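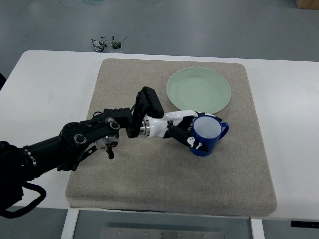 *The hand on the blue mug, with the plate behind it.*

Dilek Sezer writes the software that decides when a robot hand should start to close. She has been at Clinance for four years, and for most of that time her work has been one part of the control stack, a grasp planner called Flurno. It takes a guess at where an object is, picks a way to hold it and hands the result to the controller.

"People ask about the hand," she says. "I mostly think about the 450 milliseconds before the hand does anything."

That figure is the time Flurno has to choose a grasp once the perception code has reported a pose. In the first version there was no limit. The planner went through every candidate it could think of and the arm waited. With a mug, it could think of 1604 of them, a number Sezer remembers because she had to read the log.

"Most were the same grasp turned by a degree or so," she says. "We were scoring them all and then choosing between two that looked alike. Sometimes it changed its mind on the next cycle and the wrist would swing back."

The fix was dull, by her account. Candidates that end with the fingers in nearly the same place are now merged before scoring, and a choice that has been made is kept unless the new one beats it by a clear margin. The wrist stopped swinging in March. The margin is still set by hand in a config file, and she would like it not to be.

Mugs are her usual test object. The body is close to a cylinder, so the planner has plenty of options, and the handle then rules some of them out. The rim causes a different sort of trouble.

"If you come in over the top, the fingers cover the rim, and the rim is what the pose estimate likes best," she says. "So the closer you get, the less you know. We freeze the pose at a set distance and trust the joint readings after that. The perception people don't love it. I don't love it either, but a frozen pose is better than one that jumps."

A plate next to the mug makes it harder again. Flurno treats anything it is not picking up as an obstacle with a small border around it. When the border was too wide, the planner refused every grasp that put a fingertip near the plate and reported that the mug could not be reached. Sezer made the border smaller for low, flat objects and left it alone for tall ones.

"A finger passing over a plate is fine. A finger passing through a bottle isn't. The old code had no idea of height, it just drew a shape on the table."

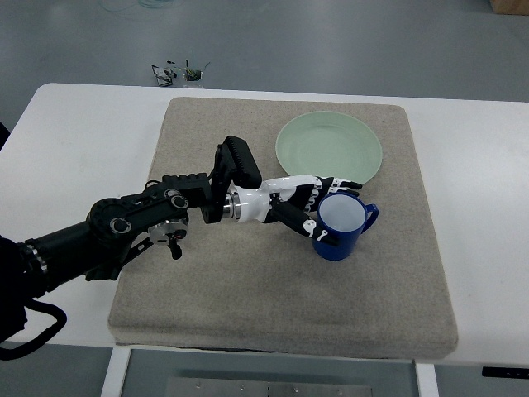

## Tools and logs

Much of her week goes on a replay tool she wrote with a colleague at Solberg. It loads a recorded run and lets her step through what the planner believed at each cycle, next to what the joints reported.

"Before that we had text logs and arguments," she says.

The next job is moving Flurno to the Keralholm site, where the controller runs at a different rate. She expects the timing code to break first and has begun writing tests for it.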